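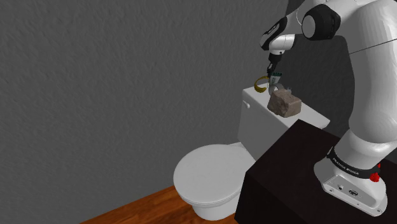 WC mit geschlossenem Deckel vor einer dunkelgrauen Wand mit feinem, putzartigem Relief, der Boden in rotbraunem Holz.

Gäste-WC

Das Gäste-WC (auch Gästetoilette, in älteren Grundrissen gern nur »WC« neben dem »Bad«) ist ein kleiner Raum mit Toilette und meistens einem Handwaschbecken, der getrennt vom eigentlichen Badezimmer liegt. Üblich ist die Lage im Eingangsbereich, damit Besuch nicht durch die halbe Wohnung laufen muss. Ich habe den Artikel für unser Wohnlexikon übernommen, weil ich selbst lange in einem Haus mit so einem Räumchen gewohnt habe und finde, dass es in den meisten Nachschlagewerken viel zu kurz wegkommt! Stand des Textes ist der 31. Oktober 2022.

Begriff und Abgrenzung

Vom Vollbad unterscheidet sich das Gäste-WC durch die fehlende Badewanne. Bei der Dusche wird es schon schwieriger. In Maklertexten lese ich »Gäste-WC mit Dusche«, auf dem Bauplan steht für denselben Raum dann »Duschbad«, und die Familie, die drin wohnt, sagt vermutlich einfach »unten«. Ich bleibe bei der engen Bedeutung, also Toilette und höchstens ein Becken. Die »separate Toilette« im Altbau ist damit eng verwandt, hat aber eine andere Herkunft: Sie war oft die einzige in der Wohnung und für Gäste ebenso da wie für alle anderen.

Geschichte

In vielen Mietshäusern des 19. Jahrhunderts lag die Toilette auf halber Treppe und wurde von mehreren Parteien geteilt. Als sie in die Wohnung wanderte, bekam sie häufig eine schmale Kammer mit einem Fensterchen zum Lichtschacht. Eine zweite Toilette war lange etwas für große Häuser. Mit dem Einfamilienhausbau der Nachkriegszeit änderte sich das nach und nach, und irgendwann stand der kleine Raum neben der Haustür in fast jedem Prospekt.

Mein eigenes Lieblingsbeispiel steht in Tanness, ein Reihenhaus mit einem Gäste-WC unter der Treppe. Wer größer ist, zieht beim Aufstehen den Kopf ein (das lernt man schnell). Auf den alten Plänen war die Stelle als Abstellkammer eingetragen, der Umbau kam erst 29 Jahre nach dem Einzug.

Maße und Grundriss

Beim Planen wird eigentlich immer um Zentimeter gefeilscht. Seitlich neben der Toilette sollten 20 Zentimeter bis zur Wand frei bleiben, davor braucht es Platz zum Stehen und zum Umdrehen. Die Tür öffnet am besten nach außen, das spart Fläche und hilft auch, falls drinnen jemand umkippt. Schiebetüren sehe ich immer öfter, sie schließen aber akustisch schlechter, und das ist ausgerechnet bei diesem Raum doch ein Thema. In Tanness hat die Decke an der hohen Seite 200 Zentimeter, darunter wird es dann schnell gemütlich.

Spülung

Ältere Spülkästen gaben bei jedem Betätigen 9 Liter ab, moderne kommen mit deutlich weniger aus und haben oft eine Spartaste. Der aufgesetzte Kasten aus Keramik oder Kunststoff ist leicht zu warten: Deckel ab, Schwimmer prüfen, Dichtung tauschen, fertig. Beim Unterputzkasten geht alles durch die Öffnung hinter der Drückerplatte, und ich habe mir dabei schon die Fingerknöchel aufgeschürft. Läuft ständig ein feines Rinnsal ins Becken, ist meist die Heberglocke verkalkt oder ihre Dichtung hart geworden.
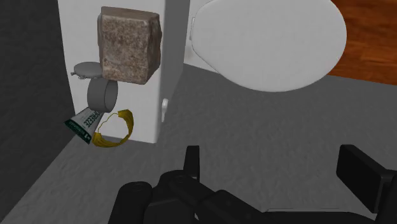

Spülkasten mit kleinem weißem Hebel an der Seite und Abgestelltem auf der Oberseite.

Wände, Boden, Lüftung

Weil im Gäste-WC nicht geduscht wird, muss man die Wände keineswegs bis oben fliesen. Eine Fliesenfläche hinter dem Becken reicht, der Rest verträgt Farbe, Tapete oder Putz. Ich mag groben Strukturputz sehr gern, gebe aber zu, dass sich der Staub in jede kleine Rille setzt. Wir haben damals einen Putz namens Retex verarbeitet und einen ganzen Dezember lang gestritten, ob man ihn quer oder senkrecht abzieht. Holzboden geht ebenfalls, wenn er gut versiegelt ist und Pfützen gleich aufgewischt werden. Fensterlose Räume brauchen einen Abluftventilator, am besten mit Nachlauf, und einen Spalt unter der Tür, damit überhaupt Luft nachströmt.

Stauraum und Ablage

Ersatzrollen, Seife, Handtücher, Putzzeug: Irgendwohin muss das alles. Hängeschränke über der Toilette nutzen die Höhe gut aus, niedrige Schränke passen in Ecken, mit denen man sonst wenig anfangen kann. Offene Regale sehen am ersten Tag hübsch aus und werden danach erstaunlich schnell zum Lager für leere Papprollen.

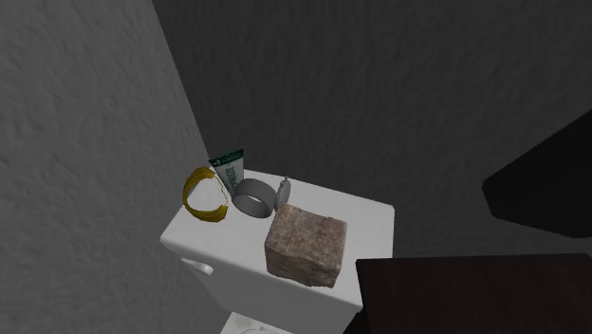
Biljana Nikolaidis hat mir zu diesem Abschnitt geschrieben, dass sie Ersatzrollen immer in Griffweite lagern würde und niemals im Flurschrank, und dass ein Haken für Jacke oder Tasche in jedes Gäste-WC gehöre, »den vergessen wirklich alle«. Den Haken habe ich daraufhin bei uns nachgerüstet, er sitzt jetzt innen an der Tür.

Siehe auch: Badezimmer, Duschbad, Handwaschbecken, Spülkasten, Strukturputz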